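**Foam pads vs bare fingers on the Castau gripper?**

**larnari_bench**
Been swapping between the Castau two-finger with foam pads and the Stergiou with bare black fingers. Job is clothes into bins, two arms. Did 20 picks each on flannel. Pads win on hold, bare ones win on getting under a fold. Pads are so fat I can't see much past them on the wrist cam. Anybody running one of each?

**gridlock1941**
Yes, one of each, works ok. Pads for pulling, skinny ones for poking at edges. But tape your cables down first. Mine hooked a loop on the bin lip and dragged the whole thing.

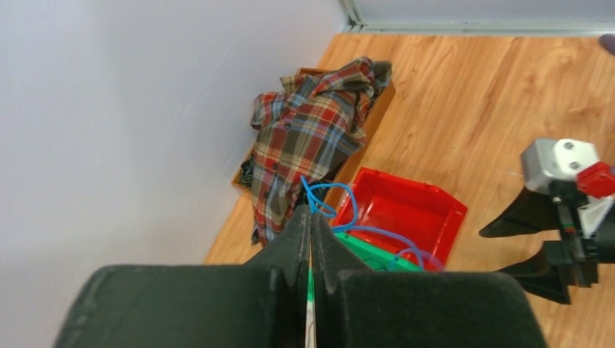

Also 20 picks isnt much. Do a shirt with buttons and a plain one seperately, the placket is stiffer and the numbers come out way different.

**tinplate_12**
Disagree on mixing. Two finger types = two sets of grip settings, and whoever swaps arms later forgets. Went back to matched pads after about 2 weeks. Thinner foam fixed most of the edge problem.

**larnari_bench**
How thin? Mine is whatever came in the Castau box.

**tinplate_12**
Half of stock, maybe less. Wears out faster – keep spares.

**gridlock1941**
Settings are one config file per arm on the Skavuslow controller. Label the arms, done. Not a reason to give up the skinny fingers imo.

**larnari_bench**
Don't have the Skavuslow, still on the old controller, one file for both. So tinplate has a point for me. Ordering thin foam, will rerun with 12 shirts and post the misses.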